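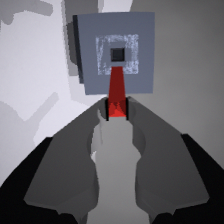
Ticket: Wenus 840 office printer, dark tones print as solid black
Status: reopened by customer
Product: Wenus 840, Iltari driver, Brolten matte paper

Opening this again. It was closed on Saturday as "resolved by driver update" and I'd like to know who decided that. I installed the update. The prints look the same.

What I get: anything darker than a mid gray fills in. Light areas are fine. Page count is 2,430, so I don't buy the "worn drum" theory from the first reply either.

Tried so far:
Cleaning cycle, twice. No change.
New black cartridge. No change, and I'm out the price of a cartridge.
Density turned down by 10. Text goes gray, dark areas still fill in.
Different cable. I did this only to be able to say I did it.

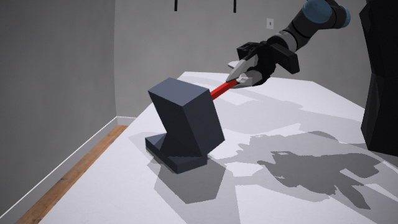

Support says dark grays and black are "within normal range" on this paper. I don't see how. On screen I can tell the dark right side of the slanted block from the left side, which is nearly black, and the shadow on the slab has a clear edge where the lighter strip starts. On paper the two sides merge and the shadow swallows most of the strip. The top face prints fine, same as every other light area.

Update: ran the same page from the Ene viewer, skipping the Iltari color settings. Noticeably better. That points at the driver, whatever the last reply said about humidity.

Update 2: was told to set the paper weight to 150. It was already on 150. Screenshot of the settings was sent with the first ticket.

Request: tell me how to turn off color correction in the Iltari driver completely, or send the previous version. Please don't close this until I've printed a page and answered.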